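Pay for the Hours, Skip the License

Skadomer began selling its teardown service in September. The offer is simple. You send the company a product you want taken apart by robots, and its engineers send back a working routine, a set of fixtures and a license to run it all on your own arms. The first package on the list covers desktop computers, at $410 a month per station.

I think the service is worth buying and the license is a mistake.

Taking apart old office machines is dull work and hard on the hands. Our shop in Gonia handled 283 towers last quarter, and most came from the same few makers. Screws were in the usual places. Drives came out on plastic latches. If any job in recycling suits a robot, a tower with the side panel off is a good candidate.

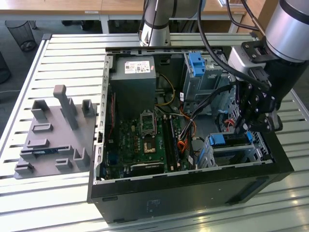
Desktop teardown station, with the gripper over the lower drive bay and the fixture plate at left.

The trouble is everything inside that isn't a latch. Cables lie across the parts you want, and they never lie the same way twice. Dorottya Kovács, who ran our trial, kept a list of the stops that needed a person. Of the 17 on her list, most were cables. Skadomer's answer was to send an engineer for 2 days, and that visit did more for us than the software did. He moved a clamp, changed the order of the steps and showed our people how to edit the routine themselves.

That is the part I would pay for again. The monthly license buys updates, but the updates follow Skadomer's plans and our towers follow whatever the local schools throw out. A small shop needs changes this week, made by someone who knows the floor.

Oana Văduva, who runs the sister shop in Ngau, disagrees with me. She likes a fixed bill and says she would never get an engineer on short notice without a contract. That is a fair point – her shop is a long way from anywhere.

Still, Skadomer should sell the visits on their own. Let customers buy the fixtures once, own the routine and call when they are stuck. Until the price list changes, I would ask for the trial, get the engineer in early and hold off on signing for the year.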